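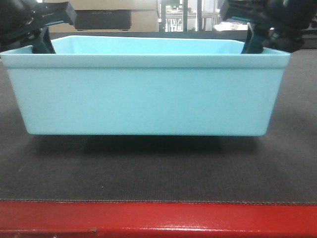
Setting up your first soak

Before you mix anything, sort out what you're going to soak the wool in, which caught me out the first time I did this (I used the washing-up bowl and we were tasting sheep for a week). You want a plastic bin with straight-ish sides and a good thick rim, like the light blue one, so there's something to get hold of when it's full. Mine gets used for fleece and nothing else. Any colour will do, but a pale one lets you see how much muck has come out, and there'll be plenty.

These steps are for one small batch of raw fleece, 300 grams or so under, using the Drusavard wool wash. If you've got the old Zusen powder instead, skip to section 3, as the amounts are different.

What you need

The bin
A second bin or a big bucket for rinsing
Hot tap water
Drusavard wash and the little cup that comes with it
A mesh bag with a zip
Rubber gloves
An old towel you don't love

Step 1. Pick over the fleece. Open it out on newspaper and pull off the really mucky ends, plus any straw, burrs and bits of hedge. Don't try to get it perfect! I spent a whole evening on my first one and Nia Ellis, who taught me all this, just laughed.

Step 2. Weigh it. Put 280 grams into the mesh bag and zip it up. The bag should look half empty. If it's stuffed tight the water can't get to the middle and you'll have a greasy lump in there at the end.

Step 3. Fill the bin with hot water first, then add one cup of wash and stir it gently with your gloved hand. If you put the wash in first and run the tap on top you'll get a mountain of foam, and it takes ages to rinse out.

Caution: the water needs to be hotter than is comfortable for bare hands. Keep your gloves on, and keep children and dogs well out of the way.

Step 4. Lay the bag on top of the water and let it sink by itself. You can press it down with flat hands, but don't squeeze, rub or swish. That's how you make felt.
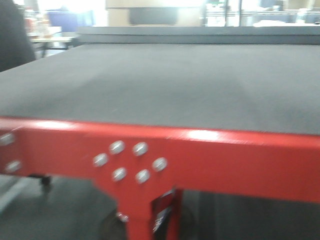

Step 5. Leave it for twenty minutes. Set a timer, as it's very easy to wander off. If the water goes cool, the grease settles straight back on the wool and you have to start again (ask me how I know).

Step 6. Lift the bag out and let it drain, then tip the dirty water away outside. I wouldn't put it down the kitchen sink, the grease can block the pipe. Mine goes on the compost and the rhubarb seems very happy about it.

Step 7. Rinse in clean water at the same heat. Fill the second bin while the first is soaking and it'll be close enough. Do this twice, or until the water stays clear.

Note: a very greasy fleece will want a second wash before you rinse. Trefor Price's Texels are fine with one, but the Merino cross I had in October took two and could have done with another.

Step 8. Roll the bag up in the towel and lean on it, then take the wool out and spread it on a rack away from the fire. Turn it over now and then. In my back kitchen it takes two days, longer if it's raining.

Caution: don't be tempted by the tumble dryer, even on low.

If it still feels sticky once it's dry, that's leftover grease, and you can go back to step 3 with the same wool. If it feels harsh and squeaky you've used too much wash, so go down to half a cup next time. Carding is in the next section, and you'll want the wool completely dry before you start on that.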